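We almost didn't stop in Gradgate. It was a Thursday, the back seat was full of chip bags, and the plan (my plan, I admit) was to push on for the coast and be eating fried clams by dinnertime. Then Fumiko spotted a hand-painted sign for a pie counter and that was the end of the plan.

I've been on enough road trips with Fumiko Arai to know when to give in. She drives the way other people shop, slowly and with a lot of doubling back. We had 900 miles to cover and four days to do it in, which sounds like plenty until you travel with someone who brakes for every historical marker. I now know a great deal about a railroad bridge that burned down before my grandmother was born. Ask me anything!

Gradgate is one long main street with a river at the bottom of it. There's a hardware store, a bank that's now a yarn shop, a movie theater with one screen, and the pie counter, which is in the back of a feed store. You walk past the chicken scratch and the salt licks and there it is, six stools and a glass case. I had sour cherry. Fumiko had the peach and then, after a pause that fooled nobody, the sour cherry too. The woman at the register told us to take the old river road out of town instead of the highway, and to fill the tank first. Both good pieces of advice.

The river road is gorgeous. It's also narrow, and the shoulder is mostly a suggestion, so if you're pulling a camper I'd stay on the highway and wave at us from up there. For the first hour we had cottonwoods on one side and bluffs on the other, and I don't think we passed more than a couple of trucks. We had the windows down the whole way. My hair has not recovered.

We'd booked three nights at Liepiņa, a guesthouse up above the lake with a big wraparound porch and the kind of mattress you have to climb up onto. Maricel Manalastas runs it, and she does breakfast at one long table, so you end up knowing everybody's itinerary by the second cup of coffee. There was a retired couple biking the whole lake loop, and a dad with two teenagers who were being very brave about the Wi-Fi. Get the rice and eggs. Get the garlic on the rice. I asked for the recipe and Maricel laughed at me and said it was rice and garlic.

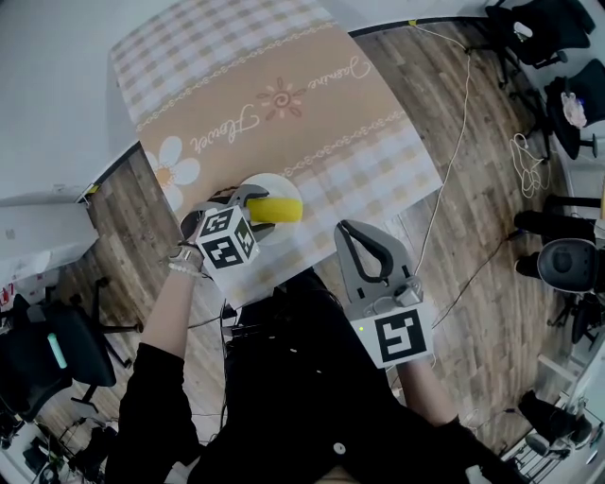 "Jasmine", a daisy and gingham. I want this tablecloth.

The lake trail starts right behind the guesthouse and climbs 700 feet to an overlook, and I'm going to be straight with you, I complained for most of them. It's all switchbacks through pine woods and the last stretch is bare rock in full sun. Go early. We left at seven the first morning and it was lovely, and then I forgot my sunglasses at the top and we had to do it over again at noon, which was not. (They were on the bench. A nice man had hung them on the armrest.)

If you're not a hiker, rent a kayak. The Budus outfit is down by the public dock, and they'll drive you up to the inlet and let you float back, so there's hardly any paddling unless the wind turns. The wind turned. We came in sideways, laughing so hard that a kid on the dock asked if we needed help. I'd do it again tomorrow. Bring a dry bag for your phone and wear shoes you don't mind ruining, as the bottom by the landing is all sharp little stones.

Evenings are quiet. There's one place to eat after eight, Mavex, and it's half bowling alley. The fish tacos are better than they have any right to be and the lanes slope a tiny bit to the left, so aim accordingly. Fumiko beat me every single game and has mentioned it every day since.

A few odds and ends, as people always ask. Cell service drops out completely on the river road, so download your map in Gradgate. The feed store closes at three and the pie sells out before that. October is supposed to be the prettiest month up there, with the aspens turning, and the guesthouse fills up fast, so call instead of emailing. Bring a sweater even in summer. I wore Fumiko's spare one for three nights running and she still hasn't asked for it back.

We did get to the coast in the end, late, in the dark, with the clam shack already closed up. So we ate gas station peanuts on the seawall and had clams for breakfast the next day. I'll write up the coast part soon, once I've sorted out which beach was which.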